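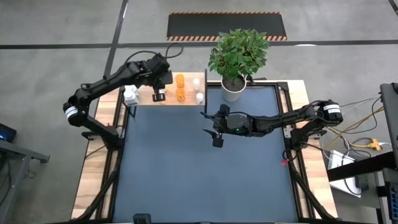
Running a Small Safari Camp on Solar Power: An Interview With the Operations Manager at Keltlow

2026-03-20

Keltlow is a 12-bed tented camp on the Irovine River, in a private concession reached by light aircraft and then by a 90-minute drive. It closes in December, when the access road softens, and reopens when the ground will hold a loaded truck again. The operations manager, who has run the camp for several seasons and asked to be identified by job title only, spoke by phone from the supply depot at Shehata.

The conversation began with power. Keltlow ran on a diesel generator until the last closure, when it was replaced by solar panels and a battery bank. The generator stayed on site as a backup.

"The load was the first thing we measured," the manager said. "Guests assume the lights use the most. The lights are close to nothing. It's the cold room, the laundry and the water pumps, in that order."

Laundry now runs between late morning and mid-afternoon, when the panels produce more than the batteries can take. The river pump fills a header tank during the same hours, and the tents are then supplied by gravity overnight. Hair dryers are not allowed in the tents. One is kept at the main area, on its own circuit.

"We state that in the booking papers and again on arrival," the manager said. "Some people still bring one. It trips the breaker for that tent and we go and reset it."

Charging is available in each tent from a single outlet. Camera batteries and phones are no problem. Guests with medical equipment that runs overnight, such as a breathing machine, are asked to give the model and wattage before travel so that a separate battery can be placed in the tent.

Water is treated on site. River water passes through a settling tank, a sand filter and a cartridge filter before it reaches the showers. Drinking water goes through a further stage and is served from glass bottles refilled in the kitchen.

"The settling tank does most of the work," the manager said. "After rain upstream the river carries a lot of silt, and if you send that straight to the cartridges you'll be changing them every day. We let it stand overnight and draw from the top."

The game drive vehicles are still diesel. The manager looked at an electric conversion and put it off.

"A morning drive is short in miles but it's in low range, in sand, with long stops. The range figures are for roads. I'd want a full season of our own data first, including a wheel change in the heat with that extra weight on the axle."

The camp keeps its sighting records in a database called Jundotix, which guides fill in after each drive. Last season it took in 2,873 entries, of which 551 were of elephants. The manager is cautious about what those figures mean.

"They tell you where the vehicles went," the manager said. "If there's a leopard at the river crossing, every guide goes to the river crossing. You can't read a population from that. I use it for roads — which tracks get used, which ones we can close and let grow back."

Two loop tracks on the east bank were closed on that basis. A third is open for walking only. Walks leave at first light with an armed guide and a tracker, and are limited to six guests, all of them aged 16 or over.

Baggage remains the most common source of trouble before a trip. The aircraft serving the strip takes soft bags only, and the weight limit includes cameras and carry-on items.

"A hard case won't go through the hold door," the manager said. "It doesn't matter how light it is. We store them at Shehata and people repack on the floor of the depot."

The next planned job is a second header tank, on a taller stand, to raise the pressure in the two tents farthest from the kitchen. The steel is at the depot and will go in by truck once the last river crossing is dry enough.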